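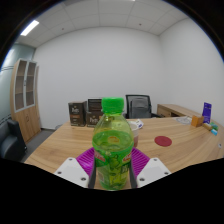 I have been putting off sorting my desk since May, when we moved into the flat at Cladmont, and last night I finally ran out of excuses. It's the only bit of furniture I chose all by myself and I love it, but it had turned into the place where everything lands - post, batteries, drinks, the odd sock. So the rule I set myself was that every single thing had to come off and earn its way back on. The green drink with the leafy label was allowed to stay (I'm not a monster, and I wanted something to look forward to), and so were the dark brown boxes at the back, which I'll get to in a minute. Everything else went on the bed in one enormous heap!

I'd forgotten how nice the top is, all those long wavy brown lines in the wood grain. I gave it a wipe with a barely damp cloth, then a dry one, and then stood there admiring it for far too long with the heap still waiting behind me.

Right, the boxes. I've been keeping letters and bits of stationery in them and I'd been dreading going through the lot. I found the instructions for a lamp I no longer own, 14 takeaway menus from the old place, a birthday card I bought for Albane Rey and never posted (sorry Albane, it's coming, it's a lovely one) and the spare key to my bike lock, which I paid to replace last winter. I could have cried. The menus have gone in the recycling and the key is on a hook by the door where it should have been all along.

Pens were the next job. I tested them all on the back of an envelope and kept the ones that worked first time. Chargers went in the drawer, rolled up and held with those little fabric ties from Handska - I bought a pack ages ago and they'd been sitting in the heap too, still sealed. Then a coaster, my notebook, and that was it.

It was gone eleven by the time I'd cleared the bed enough to sleep in it. Next on the list is the shelf above the radiator, which is mostly jigsaws, including a 1000 piece one of Gostley harbour that I suspect is missing most of its sky.

Comments (2)

Stela Pană
14 menus! Did you at least keep the good noodle one?

Albane Rey
I'll be waiting by the letterbox. Wavy wood is lovely, mine just has mug rings on it.

Home | About | Older posts | Tidying | Recipes

Contact me | © All words my own | Back to top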